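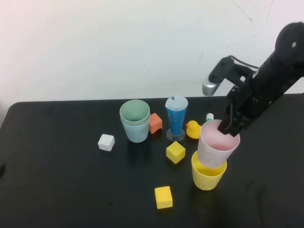
Figure 3. Cup nesting on the black tabletop. The gripper holds the pink cup above the yellow cup, with distractor objects left in place.

Papers > Manipulation > Vodolis
Abstract Method Experiments References

4.2 Nesting under clutter

In this section we study whether the policy learned with Vodolis can place one cup into another when the table also holds objects which are not part of the task. The cups are light plastic and thin at the rim, so a small error in the lateral direction makes the lower cup slide instead of receiving the upper one. We grasp by the rim, with one finger inside the mouth, and this choice leaves the base free for the insertion.

Each trial begins from a new arrangement of cups, foam blocks and several household items. The instruction names only the colors of the two cups. We ran 15 trials for every instruction and stopped a trial when the arm made no progress for 12 seconds. A trial is counted as a success if the upper cup rests inside the lower one after the fingers have opened and the arm has moved back.

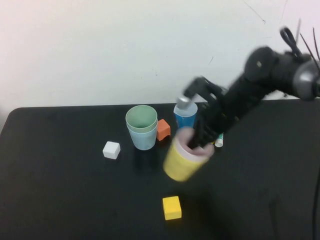
The transport phase was more difficult than we expected. During this phase the cup may be tilted in the hand, and the fingers hide part of the table from the fixed camera. The baseline Dramarus plans the full path from the first observation and does not correct for the tilt. Our method estimates the cup axis again at every step and delays the descent until the estimate is stable over 5 consecutive observations. Without this delay, the lower cup was pushed over in 3 of the trials, always when the target stood close to a block.

We keep the distractors the same for both methods. The effect of the gripper speed is treated separately in Section 4.3.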